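Minutes, accessories working group
Room 2, February, start 2:00 pm

Present: Huệ Lưu (chair), people from Soltley, Abella on the phone. Apologies from Ullport.

1. Last minutes
Agreed. One fix, it was Grikholm who asked for the return slips, not Soltley.

2. Phone cases, clear
Old stock count in at 2,608, matches the sheet finally. Clear ones still selling best, dark ones slow. Complaints mostly yellowing after a summer in somebody's car. Soltley says new batch is better, wants us to wait before changing the page text. Huệ not keen on waiting. Left it that page gets changed now and changed back if the new batch holds up.
Tinted edges: Abella likes them, says customers can find the case on a desk. No objections. Keep the light blue, drop the pink.

3. Stands
Long talk. Angled backrest ones get returned when the case is thick, phone wont sit right. Need the lip depth written on the box. Grikholm to send the drawing, asked twice already.
Someone raised doing stand and case as a set. Price not discussed, next time.

4. Table for the packing corner
Marble pattern top stays, wipes down fine. Small parts go in trays from now on, screws were turning up under everything.

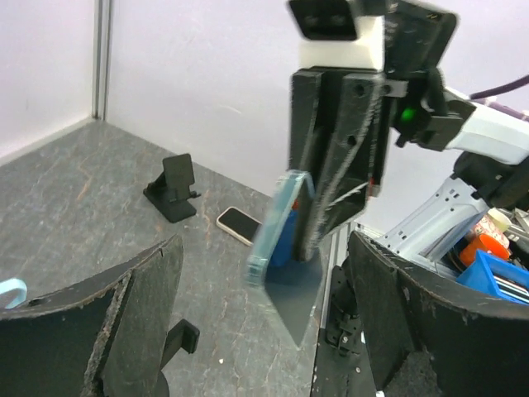
Where should the phone go while its case is being checked?
Flat on the tabletop, screen up, next to the stand. It goes on the stand only once the case is back on.

Huệ will put that on the wall sheet. Abella asked for it in large print.

5. Packing
Film on clear cases comes off too easy in the sleeve. Try the tighter sleeve on one carton, report back. Tape guns: order 6, the last lot are all jammed or missing. Labels still printing crooked on the left hand printer, Soltley's tech has been told.

6. Returns
Ullport sent a note instead of coming. They want returned cases wiped and resleeved same day. Not possible with the staff we have, said so. Huệ to reply and offer next morning.

7. Any other buisness
Heating in Room 2. Again.
Key to the sample cupboard, whoever has it please hand in at the desk.

Actions
Huệ: wall sheet, reply to Ullport, page text
Grikholm: stand drawing
Soltley: printer, new batch samples
Abella: sleeve test

Closed 3:40 pm. Next one same room, Huệ to send the time.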